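Robotics for Chores, session 4 – can machines tidy up yet?
Notes: Jolien De Bruijn, Lamthorpe

Short answer, not yet. Demos run slow, one object at a time, somebody resets the table. Read the Meltstead handout first, pp. 100–124.
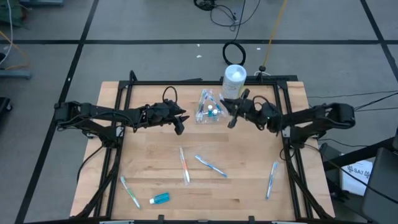

Sorting small stuff is the hard chore. Thin, light, rolls when nudged, and evry one lies at its own angle. Take the loose toothbrushes on the tabletop – two arms, but each brush needs its own approach. Little bottle on its side is a diffrent grasp again. Write down which you'd pick first.

Clear packaging next. Depth sensors hate it, also shop floors are full of it. 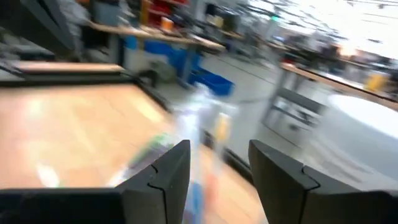
Wrist view vs. overhead view: what do you gain, what do you lose? Close up, good on contact. Poor on speed – the thing between the fingers is mostly streaks, fingers themselves fairly sharp. Could you name it from this alone? Bring an answer to the November session.

Contact: J. De Bruijn, Lamthorpe | © 2018 | Back to top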